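La lettre de l'atelier Stisdale
Avril

Au sommaire : le tri des blocs de couleur, les prêts de printemps, l'huile pour les plateaux

Trier les blocs par couleur : la planche claire reste en service

Depuis l'automne, les blocs géométriques de l'atelier étaient rangés par forme. Les cubes allaient avec les cubes, les pièces à encoches avec les pièces à encoches, et tout le reste finissait dans un bac commun. Le système se défendait sur le papier. À l'usage, il demandait beaucoup de temps en fin de séance, surtout avec les plus jeunes, qui hésitent devant une pièce irrégulière et la posent où ils peuvent.

Nous sommes donc revenus au tri par couleur. Chaque couleur a désormais son bac, et le bac porte une pastille de la même teinte. Un enfant qui ne lit pas encore peut ranger seul. Les adultes y gagnent aussi : quand une pièce manque, on sait dans quel bac la chercher.

Le tri se fait sur une planche de bois clair avant la mise en bac. On y pose les pièces par petits groupes, une couleur à la fois, en laissant de la place entre les groupes. Une fois la planche complète, on vérifie d'un coup d'œil et on vide. Le sol de la salle est gris et les petites pièces s'y perdent facilement ; sur le bois, elles se voient tout de suite. 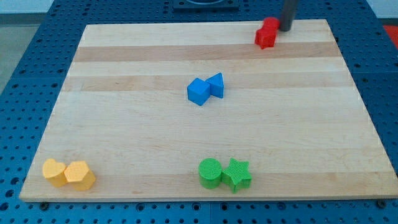
Les blocs regroupés par couleur sur la planche, les pièces rouges vers le fond à droite.

Nous avons essayé de trier directement sur une table perforée. Les pièces glissent mal d'un trou à l'autre, les plus petites accrochent, et le motif des trous fatigue les yeux au bout d'une demi-heure. Avec la planche par-dessus, la surface est unie et les couleurs ressortent bien. Les veines du bois restent assez discrètes pour ne pas gêner.

Les pièces à contour découpé posent encore un problème. Elles s'emboîtent parfois à moitié et partent ensemble dans le bac, où elles se coincent. Merci de les séparer avant de les ranger, même quand elles sont de la même couleur. Celles qui forcent sont à mettre de côté dans la boîte posée sur le radiateur, elles seront poncées avec le reste.

L'inventaire de printemps a été fait en même temps que le changement de bacs. Nous avons compté 3 209 pièces, toutes tailles confondues, dont 315 à reprendre au papier fin ou à repeindre. Les jaunes sont les plus abîmées, la peinture de la série Brarlow ayant tendance à s'écailler sur les arêtes. Les bleues et les rouges tiennent mieux. Les pièces en réparation reviendront en rayon au fur et à mesure.

Les lots de prêt

Les lots de prêt suivent le même rangement. Le petit lot compte 50 pièces et convient à une table de quatre enfants. Le grand lot, baptisé Huerta comme la salle du fond où il est préparé, en compte presque 60 et se réserve au moins deux semaines à l'avance. Les deux sont livrés dans des sachets de toile séparés par couleur. Au retour, nous vous demandons de remettre chaque couleur dans son sachet et de glisser la fiche signée sur le dessus. Un sachet mélangé prend vingt minutes à refaire.

Si une pièce est perdue, notez simplement sa couleur et sa forme sur la fiche. Il n'y a pas de frais en dessous de trois pièces.

Entretien des plateaux

Les planches claires se nettoient avec un chiffon à peine humide, dans le sens du bois. Pas d'éponge abrasive, pas de produit à vitres. L'huile Stamo que nous utilisions pour les plateaux est en rupture chez notre fournisseur jusqu'au mois de juin. Il en reste un bidon entamé sous l'évier, à garder pour les planches qui servent tous les jours. Pour les autres, on attendra.

Les feutres sont à tenir loin des plateaux. Une planche a dû être poncée cet hiver à cause d'un trait vert qui ne partait pas.

La salle Huerta est ouverte au rangement à partir de 17 heures, après la dernière séance. Les bacs vides sont à gauche de la porte.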